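Home / People / Small Business / Catríona Ní Bhriain on soap, shipping and saying no
by Eoin Buckley
May 16, 2026
Leave a Comment

Catríona Ní Bhriain made her first batch of soap in a stockpot she still uses for chili. It was a gift for her sister and it came out too soft to hold its shape. "She kept it in a dish by the sink and it turned to jelly," she says. "She told me it was lovely."

Her company, Sonda, now sells bars and shampoo blocks by mail and through a handful of stores. Last July she shipped 561 orders, her best month so far. She had been working out of her kitchen until then and moved into a rented unit soon after.

I asked what changed with the move. "I sleep better," she says. "Soap has to cure, so you need shelves, and the shelves were in my bedroom. Everything I owned smelled like rosemary."

A bar sits for at least four weeks before she will sell it. Customers sometimes write to ask why a scent is out of stock when the website showed it being poured that same week. She answers those emails herself, usually at night.
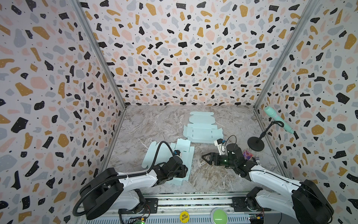
Shipping takes up more of her day than soap does. In the first year she bought padded envelopes because they were cheap, and bars arrived with their corners knocked off. She refunded 42 orders before she switched to boxes. Light blue ones that come flat, with the flaps and slots already cut, are the kind she likes, and she says color was the only part of the decision she enjoyed. "The rest was measuring. You pick a box a half inch too big and you pay for it on every single order."

She buys blanks in bundles of 200 and folds them in the evening with the radio on. Tape was the other lesson. "I used too much. People were sending me pictures of themselves with scissors."

A larger store chain, which she would rather not name, offered to carry the whole range last fall. She turned it down. The price they wanted would have meant cheaper oils, and they wanted delivery in three weeks - less time than the soap needs to cure. "It was a short phone call," she says. "I was upset for a day or two. Then I had labels to print."

Does she want to hire someone? "Part time, maybe. Somebody who doesn't mind lifting." She would also like to bring back a plain oatmeal bar that she dropped when the price of oats went up. Customers still ask for it, her sister included.

Sonda's summer bars go on sale in July.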